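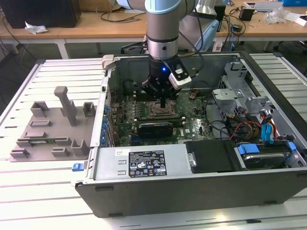 Search this list Go Advanced search

Re: [media-watch] The Dusico interview last night
Feb 16, 2019, by Angelica Castillo

Kenneth, all,

Quick one, typing this between meetings so forgive the mess.

Kenneth Manalastas wrote:
> I thought Lumanlan got off lightly. She was asked about the
> hospital money 3 times and gave the same answer word for word,
> and then they moved on to the weather and her dog. Why have a
> political programme at all if the presenter just nods? Udovik
> would never have let that go in the old slot. Or am I being
> unfair?

A bit unfair, yes. I watched it again this morning and the third time of asking was a proper one. "Did you sign it or didn't you?" And then that long silence. She looked down at her notes, which she never does, and started on about the previous council. You could hear how rattled she was. Four seconds of nothing on live telly is an age for a minister.

Where I do agree: the dog. No need. Whoever decided to put a light bit straight after that wants a talking to. All the pressure went out of the room and she was laughing by the end of it. That's the clip her office has put round this morning, of course, not the other one. 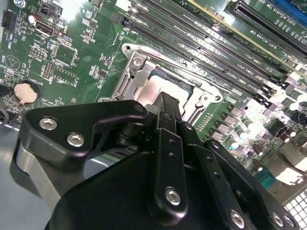 As for Udovik, I think we remember him as fiercer than he was. Go back and watch the Prirndale by-election special. He talked over everyone for nine minutes and we learned nothing at all, the candidate just sat there looking patient and came out of it rather well. Shouting isn't the same as pressing. I'd sooner have somebody quiet who asks the same thing again and waits.

What bothers me more is what wasn't asked. The letter to the Prirndale trust went out in December, before the vote, and she told the House she hadn't seen the figures until after. Both can't be right. Nobody put the dates to her side by side, it would of taken one sentence. Maybe they're saving it, maybe the researcher was off sick, I don't know.

Also the 2,000 job losses figure. She said it was "never on the table" and it's in her own department's paper, page 4. I've got the PDF if anyone wants it, mail me off list please as the attachments keep getting stripped.
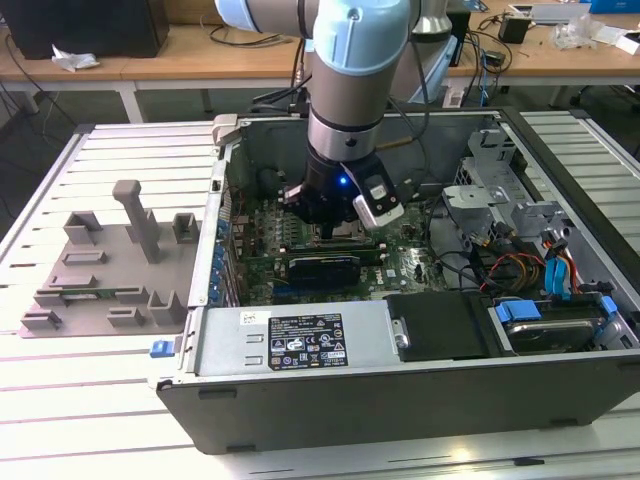 Robot arm and gripper over the motherboard, side panel off.

Is anyone recording next week's? Mine cut out before the papers review and I missed teh start of the Lumanlan bit first time round.

Got to run.

Angelica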